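Hulturden Neighborhood Choir
Minutes of the winter meeting, Saturday, December 4, 2021

Isla Rutherford opened the meeting and thanked everyone for coming out in such miserable weather, and for bringing so much food that we had to put the pies on the piano lid (closed, and with a cloth on it).

The July minutes were read and approved, with one correction: the solo in the summer concert was sung by Sumeya Berhe and should have been credited to her. Our apologies, Sumeya – it was lovely.

Spring program. There was a long and very good-natured talk about whether to keep the 1858 hymn setting. The altos feel it sits too low and the basses would happily sing it every week. Agreed to keep it, up a half step, and to try it that way at the first rehearsal of the new year. Sumeya will also teach us a lullaby by ear, so please don't ask her for sheet music.

Concert length. Last year's ran well past 90 minutes and some of the children were asleep by the end. Isla will trim the program and bring a new running order next time.

Folders. We need 40 new black folders. Kunden Stationers has offered us a fair price, and those present voted to go ahead.

Refreshments. Tea and coffee will be served at intermission again, with the cakes set out before the doors open so there's less of a scramble. 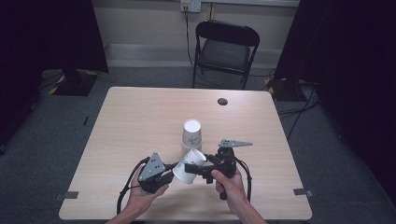 Paper cup and hand-held grippers at the table.

Any other business. A gray scarf was left on the coat rack after last rehearsal and is now with Isla. Parking behind the hall is tight on concert nights, so please share rides if you can.

Meeting closed with two verses of the lullaby, a little ragged but cheerful.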